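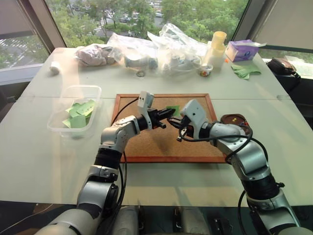
Cork board in a wooden frame, with a green slip of paper.

How to get household paper under control without buying a system

Last updated December 6, 2024

I have tried most of the systems. The Varketti binder came with 156 printed tabs and I used nine of them, one for a boat I don't own. The Prasex app promised I would never touch paper again, then asked me to photograph every bill and type in the due date by hand. I went back to a shoebox, and the shoebox did better than either.

So treat what follows as one person's method. It costs very little and takes an evening.

Step 1. Put all of it in one pile
Kitchen drawer, glove box, coat pockets, the lot. Don't sort as you go. Most guides tell you to make categories first, and I think that's how people end up with a folder called Misc that holds everything.

Step 2. Pull out what has a date on it
Bills, appointment cards, renewal notices, permission slips. If something has to happen by a certain day, it goes in this stack. Everything else can wait until step 4.

Step 3. Put the dated paper where you can see it 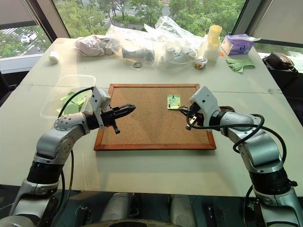

Dated paper gets forgotten when it goes into a folder, so it needs to be out in the open. A refrigerator door works until the magnets give up. Desk trays I don't trust at all, as the bottom of the tray might as well be the basement. A plain cork board in a reddish-brown wooden frame does the job fine, and I would lay it flat on a table the first time you fill it, so you can shuffle things before you commit to pins. Soonest date goes at the top left. Don't overlap anything. If the board is full, you have bills to pay, and a bigger board won't pay them.

Skip the color coding. I know Wuro sells slips in a dozen shades with a chart to explain them. I lost the chart.

Step 4. Deal with the rest
Tax papers, the lease, warranties and medical records go in an accordion file, labeled in pen. Check how long you need to hold on to tax records where you live - the advice online is all over the place, and half of it comes from people selling filing cabinets. Shred what has account numbers on it. Recycle what's left.

Scanning is optional. A Magalhães desktop scanner sat in my closet with 3,000 pages on it, most of them manuals I could have looked up.

Step 5. Check it every week
Pick a day and take down whatever is finished. It takes me 2 minutes, plus however long I spend complaining about the water bill. If you miss a week, do it the next one and don't start over from step 1.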